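Negi: A Hand-Held Gripper Built in a Shared Workshop
Project report, 17th August
Samran Luangrath, with Prasert Suksawat

We started Negi because we wanted a gripper you could carry around in one hand and teach with, and because the one we had been borrowing had to go back. Prasert had a bench at the Markstead workshop already, so that is where nearly all of the building happened, mostly in the evenings and with far too much iced coffee (my fault, I admit it).

The first version, which we called Nillon, was a brave little thing and I am still fond of it. It had flat fingers and a trigger borrowed from a garden sprayer. It could hold a sponge. It could not hold a pen, and anything round shot out of it and rolled under the bench. We logged 1136 grasps with Nillon before we gave up on the flat fingers, and the notes from those grasps shaped everything that came after.

For Negi we moved to hollow wedge-shaped finger pads, set so they face each other in a V. Getting the pads right took 21 prints. The early ones were too stiff, then we overdid it and had a batch that folded up like wet bread — very funny to watch, no use at all.
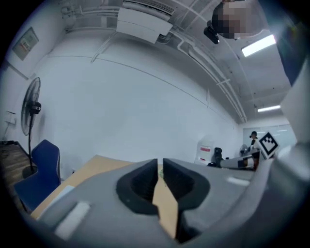 The camera was the other long story. We wanted the fingertips and the room in the same view, so we chose a very wide lens and then spent most of a week moving its mount up and down. Too low and the body of the gripper hid everything; too high and we lost the pads whenever they closed. Prasert finally cut five spacers of different heights and we tried them all in one evening, which we should have done on day one. The second-tallest won.

Our software is called Lukero and it is, to be kind, a pile of scripts. It saves the video, matches it to the finger opening, and lets us throw out bad takes. So far we have kept 1604 grasps with Negi. Small boxes and cups go well. Thin flat things lying on a table are still hard, and cloth is a coin toss.

Still to do before October: a softer trigger spring, a better cable clip (the tape has to go), and a proper write-up of the calibration steps, which currently live in Prasert's head and on the back of a receipt.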